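12th July
Posted by Binta Osagie, moderator, Family and Personal Style board

Subject: Dress expectations for relatives at family ceremonies

Members are invited to contribute to this discussion. The board has received several messages on the same question since February, and the moderators have agreed to give it a single thread. Please keep replies to the subject and refrain from remarks on the appearance of other members or their relatives.

The question concerns a wedding to be held at the Ovelness hall. A member, who has asked me to post on her behalf, is the eldest daughter of the family. Her mother, aged 71, intends to attend in a floor-length orange coat of her own making, worn with work boots and a large quantity of brass jewelry. The groom's family has circulated a written request that all parents wear gray or navy. The mother has read the request and has stated that she does not consider it to apply to her. The daughter has been asked by both families to settle the matter and would prefer not to.

Her two questions are as follows. Is a dress request from one family binding on the other? And is an adult child under any duty to deliver that message to a parent?

Binta Osagie
Moderator

Reply from danjuma_ajayi

Thank you for opening this thread. I have served as master of ceremonies at family events for a number of years, and I wish to set out the position as I understand it.

A written request from the hosts should be treated as binding on every guest who accepts the invitation. It is the hosts who pay for the hall and who will keep the photographs. A guest who finds the terms unacceptable is free to decline. I do not regard the mother of the bride as exempt. Her place in the front row makes her clothing more noticeable, and her responsibility is greater for that reason.

On the second question, I believe the daughter should speak to her mother privately and in good time. The message will be kinder coming from her than from the groom's relatives.

Danjuma Ajayi

Reply from gonari_seamstress

I must respectfully disagree with the previous member on the first point. The mother of the bride is not a guest in the ordinary sense. In most families known to me she is a host, whether or not she has contributed funds. A request issued by one set of hosts to the other, without prior consultation, is a proposal. It may be accepted or refused.

I would add that a handmade coat represents a considerable amount of work. I have made garments of that length, and the lining alone may take several weeks. To ask a person to leave such a coat at home, in favor of a navy suit she will wear once, is a serious request and should be made in person by those who want it.
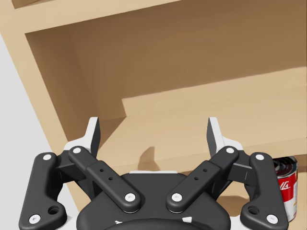

There is also the matter of precedent. If the mother has dressed in this manner throughout her daughter's life, then the groom and his parents have presumably met her so dressed. They cannot claim to be surprised. The time to raise an objection was before the engagement dinner, and I should think poorly of anyone who had raised it then.

Reply from Þrastardóttir

I write as the daughter of a mother of this kind. Mine wore a fisherman's sweater and green satin trousers to my graduation, and at the age of 22 I asked her to stand at the back. She did so without complaint. I have regretted it for many years, and I ask the member to consider how she may feel about the photographs later on.

I do not suggest that embarrassment is shameful. I was embarrassed often as a child, at the school gate in particular, and I am not persuaded by those who say that children do not notice. They do. My only observation is that the feeling passed and the request I made of her did not.

Reply from danjuma_ajayi

I am grateful to the member for her account. I must nevertheless point out that a graduation and a wedding differ. There was no written dress request at the graduation, so far as I can tell from her post. Our opinions of the sweater are therefore not material.

To the member from Gonari, I would say that the question of who is a host should be decided by the invitation. If the invitation names both sets of parents, I would accept that the request ought to have been agreed jointly. If it names only the groom's parents, my view stands. Perhaps the moderator could inform us of the wording.

Reply from Binta Osagie, moderator

I have consulted the member. The invitation names both sets of parents. The dress request was printed on a separate card and enclosed by the groom's mother after the invitations had been approved. The bride's parents were not shown it.

Reply from danjuma_ajayi

In that case I amend my answer. The card was not issued with the authority of all the hosts, and the bride's mother is entitled to set it aside. I remain of the opinion that she would be wise to meet the other family partway. The boots might be reconsidered.

Reply from gonari_seamstress

I welcome the amendment. I do not agree about the boots. A woman of 71 who will be on her feet for 6 or 7 hours on a stone floor should wear whatever footwear she can stand in.

Reply from emlow_reader

May I offer a dissenting view on the second question, which has been somewhat neglected. I do not believe the daughter should carry the message at all. She did not write the card. Adult children are often used as go-betweens in disputes of this sort, on the assumption that a parent will take offense less readily from them. In my own family this arrangement led to two years of silence between my brother and our father over a hat.

If the groom's mother wishes the coat to be left at home, she has a telephone. The daughter may properly say, "Please speak to my mother directly," and say nothing further to either side.

Reply from Þrastardóttir

I support this entirely. I would only ask that the daughter warn her mother that the call is coming. My own mother disliked being caught unprepared far more than she disliked criticism, which she generally enjoyed.

Reply from danjuma_ajayi

I cannot agree that the daughter should withdraw. A short private conversation would be less painful for all parties than a telephone call between two women who have met only a few times. However, I recognize that I am in the minority, and I do not wish to extend the point.

Reply from Binta Osagie, moderator

The member has read the replies and asks me to convey her thanks. She has decided to refer the groom's mother to her own mother and has given her mother notice of this. She also informs us that her mother has offered, without being asked, to polish the boots.

She has one further question, on whether the brass jewelry may be expected to disturb the spoken part of the ceremony. The bangles are reported to be audible from the next room. Members with experience of the Ovelness hall are invited to comment on how sound carries there.

Reply from gonari_seamstress

I have attended two ceremonies at Ovelness. Sound carries a great deal. I would suggest that she wear the bangles above the elbow, under the sleeve, until the vows have been completed, and move them down to the wrist for the meal.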